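Inicio · Hilos · Guardados · Acerca de · Buscar

Última actualización: 20 de febrero de 2022

Buenas tardes a todos. Me siento con un té y con un rato por delante, así que hoy toca hilo largo (ya me conocéis). Quiero contaros cómo va la despensa de invierno de Uton y pediros una mano para lo que queda hasta abril.

Para quien llegue nuevo: la despensa de Uton reparte comida, leña y mantas a personas mayores del valle que viven solas o muy lejos de la carretera. Muchas tienen la tienda más cercana a una hora de camino, y cuando nieva, pues ya os lo podéis figurar.

Este invierno hemos llegado a 562 hogares. Todavía me emociono al escribirlo, porque el primer año cabíamos todos en una furgoneta prestada y aún sobraba sitio para las cajas de naranjas.
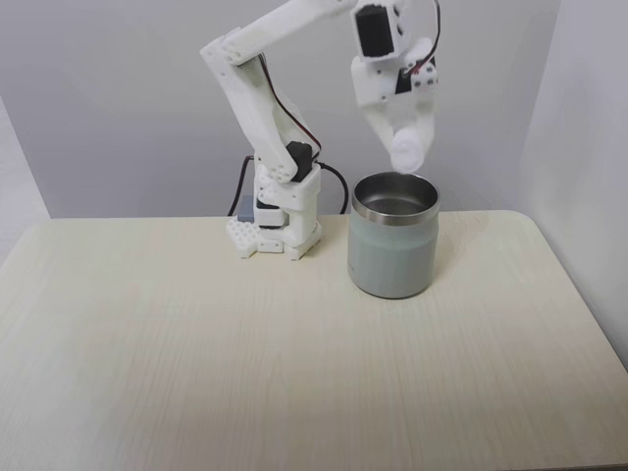
Lo que más nos piden sigue siendo lo más sencillo: aceite, legumbres, café, pañales para adultos y calcetines gordos. ¡Los calcetines vuelan! Si tejéis, si conocéis a alguien que teja, si tenéis una tía con lana guardada en un armario, escribidme, por favor.

También está el asunto de la leña. La cooperativa Wetavetti nos la deja a precio de coste y la lleva cortada hasta la puerta, cosa que agradezco muchísimo, porque a los ochenta y tantos no está una para andar con el hacha.

De dinero hablo poco porque me da apuro, pero hay que hablar. Nos faltan 3.655 euros para cerrar la temporada. Con 13 euros sale una bolsa de comida para una semana, con su fruta y todo. Quien pueda, estupendo, y quien no pueda, que comparta el hilo, que también ayuda mucho.

Los donativos se recogen a través de la fundación Adomaitis, que nos hace las cuentas y manda el justificante para la declaración. Tarda un poquito en llegar, tened paciencia con ellos, que son dos personas en la oficina.

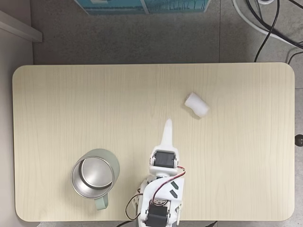

Y una cosa más, que se me olvidaba: en la panadería Filtetti hay un cajón junto a la entrada para dejar conservas. Mirad la fecha antes de echarlas, os lo pido con todo el cariño del mundo, que el mes pasado apareció una lata de melocotón más vieja que mi sobrina.

La última ruta larga sale a primeros de abril, si el puerto está abierto. Os iré contando por aquí. Gracias, de verdad, por leerme hasta el final y por estar siempre ahí. Un abrazo enorme desde el valle.

Comentarios (4)

solete_norte: Tengo seis pares de calcetines terminados, ¿los dejo también en la panadería?

lanaycafe: Compartido. El año pasado le llevasteis leña a mi abuela y todavía habla de ello.

mrincon77: ¿Se puede donar todos los meses o solo una vez?

valle_arriba: Lo del melocotón, perdón, creo que fui yo.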